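Workshop tips: looking after a bench arm and its gripper

October 13, 2021

These notes cover one small arm with a two-finger gripper and a camera at the wrist, working over a table against a wall. Ours is filed as cell 2803 and the controller runs Kuno. Most of it will apply to any arm of that size.

Before you start

Stop the program, park the arm and switch off at the wall. The Krajčí supply we use holds its charge for a bit, so wait until the light on the front goes out. Keep a tray for screws. Fingertip screws are small and they roll.

Wipe the table first

A grey top with a fine texture hides dirt from you and shows it to the camera. Crumbs and lint come up as dark specks, and anything pale is either dust, dried residue or wear. Vacuum with the brush head, then go over it with a damp microfibre cloth. Marks that are still there after that can stay. Don't use spray cleaner near the wrist.

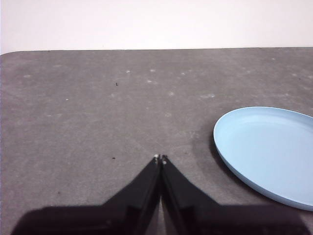
Fingers nearly closed, plate to the right. Specks and pale marks show on the grey top.

Check the fingers

Close the gripper slowly with the speed turned right down and look at the tips through the wrist camera. They should arrive together. If one gets there first, loosen both finger screws a quarter turn, close the gripper on a strip of card, and tighten them a little at a time, swapping sides as you go.

Then look further down between the fingers. Some opening toward the base is normal on ours. What matters is the tips. If the gap there is wider at the front than at the back, a finger has twisted on its mount and needs to come off and go back on square.

Wipe the fingers with a dry cloth. If they feel greasy, use a little isopropyl on the cloth and let them air dry before putting anything on the tips.

Tip covers

We buy ours from Trurnar in bags, but soft tape does the job as well. Change both sides together, even if only one looks worn. A new cover on one side and an old one on the other will pull a light object sideways.

Peel the old one off from the back edge, rub away the glue with your thumb, wipe, dry, and press the new one down hard for a minute. Trim anything that hangs over. Loose tape catches the light and shows up pale in the wrist view — easy to mistake for part of whatever you're picking up.

Test pieces

Use things from the kitchen. A plastic plate and a two-layer sponge cover most of it. The plate tells you whether the fingers can get hold of a thin rim at the right height, and the sponge tells you whether you're squeezing too hard. Start the grip force at 2 and go up one step at a time. If the foam folds over before the sponge leaves the table, come back a step.
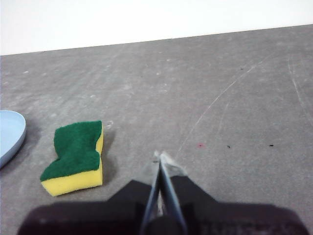
Plarnholm Workshop Notes

Put the sponge down flat with the scouring side up, and leave room for the fingers to open beside it. If it has a waist, grip it there. A plate close by is fine for a grip test, but move it back before you run a full sweep across the table or the arm will push it along.

Do the pick 7 times without touching anything. If it misses more than once, go back to the fingers before you change any numbers in the program. We lost most of September to changing numbers.

Scratches

Thin curved scratches in the top are worth a look. Run a fingernail across. If it doesn't catch, leave them be. If it does, check how low the arm travels and raise the bottom limit by 2 mm, then feel along the underside of the fingertips for a burr or a screw that has backed out. A burr comes off with fine wet-and-dry paper. Do it away from the table and wipe up the dust.

Camera

Clean the lens last, with a lens cloth, no liquid. Tug the cable gently where it meets the wrist. It should have a little slack with the arm at full reach, and none of it should be able to swing in front of the lens. Replace the cable tie if it has gone brittle.

Recheck the view after refitting the fingers. If the tips sit in a different spot than they did before, redo the calibration now, while the tools are still out.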